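Skekmont 800 Kitchen Worktop with Raised Edge

Product range: Menport fitted kitchens
Finish: cream, satin
Supplied by: Sininside

The Skekmont 800 is a one-piece worktop for straight kitchen runs and freestanding islands. The raised edge holds back small spills and is formed as part of the top, so there is no joint to seal along the front.

Sizes

Depth: 800 mm
Standard lengths: 1000 mm and 1414 mm
Other lengths: cut to order
Edge height above surface: 12 mm

The 1414 mm length is intended for corner runs where the top meets a diagonal base unit. Two or more lengths can be joined with the Ham connector set, sold separately. Joints should fall over a cabinet side and never over a dishwasher or within the cut-out area.

Cut-outs

Hob and sink openings are cut before delivery. Send the template supplied by the appliance maker with your order. Inside corners are rounded as standard. Openings cannot be moved once the order has gone to the workshop. Check the clearance below the hob against the appliance instructions before fitting drawers. 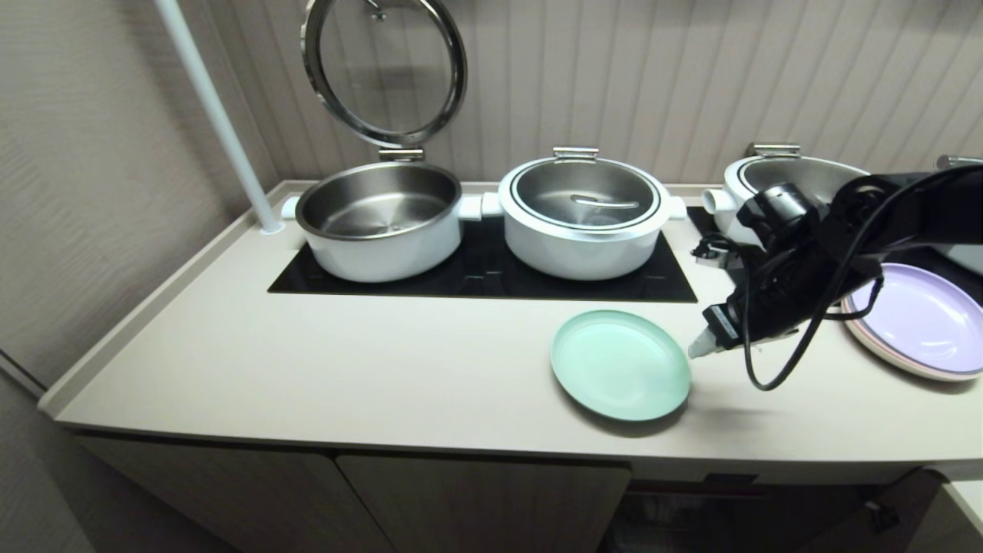
Cream worktop with raised lip and black glass cooktop.

Fitting

Base units must be level and fixed to each other before the top is laid. Run a bead of flexible sealant along the cabinet rails and lower the worktop from above. Do not slide it into place. Leave a gap at the wall and fill it with sealant of a matching colour. Two people are needed for the 1000 mm length and three for the 1414 mm length.

Care

Wipe with a soft cloth and mild washing-up liquid. Avoid wire wool, bleach and oven cleaner. Use a trivet under pans taken from the hob or oven. Light scratches can be rubbed out with the pad in the Menport care kit.

Delivery

Kerbside only. Orders with cut-outs are not returnable unless faulty. Report any transit damage before fitting.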